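**Plilier Editions: questions about the Gouveia parish accounts**

Last revised 24th October

### What is in the edition?

The edition prints the surviving churchwardens' accounts of Gouveia, with the vestry minutes where these have been bound into the same book. It runs to 56 documents, each with a short headnote giving the shelfmark, the number of leaves and the hands present.

### Is the spelling modernised?

No. Original spelling is kept, including the use of u for v and i for j. Standard contractions are expanded in italics. Punctuation is editorial - the clerks used very little - and capitals follow modern practice.

### How are dates given?

The clerks began the year on 25 March. An entry dated February in the manuscript therefore belongs, by modern reckoning, to the following year. We print the date as written and put the modern year in square brackets.

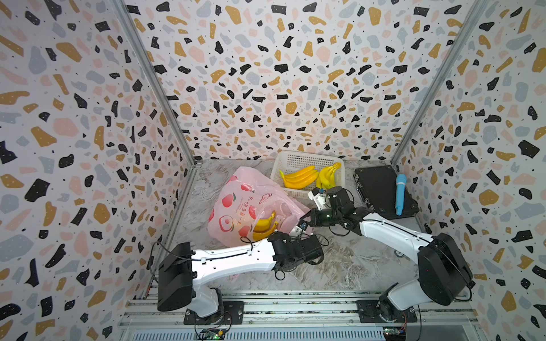 Sums of money are left in pounds, shillings and pence, in roman numerals if the clerk used them. Totals are not corrected. Where a page has been added up wrongly, the true sum is in a footnote.

### Why does document 55 have no transcription?

It is a rental in very poor condition. Only the heading and parts of the first leaf can be read, and these are quoted in the headnote.

### How does this differ from the 2019 printing?

The earlier printing left out the Femoron bundle, a set of loose receipts and petitions for poor relief. These are now included as an appendix. Page numbers have changed, so please cite by document number.

### May I quote from the texts?

Short quotations need no permission. For passages of more than 2000 words, or for any reprint of a whole document, write to the rights desk at Plilier.

### Can I search the text online?

Yes, through the Groletero catalogue. The search matches original spelling only, so try several forms of a surname. Footnotes are not indexed.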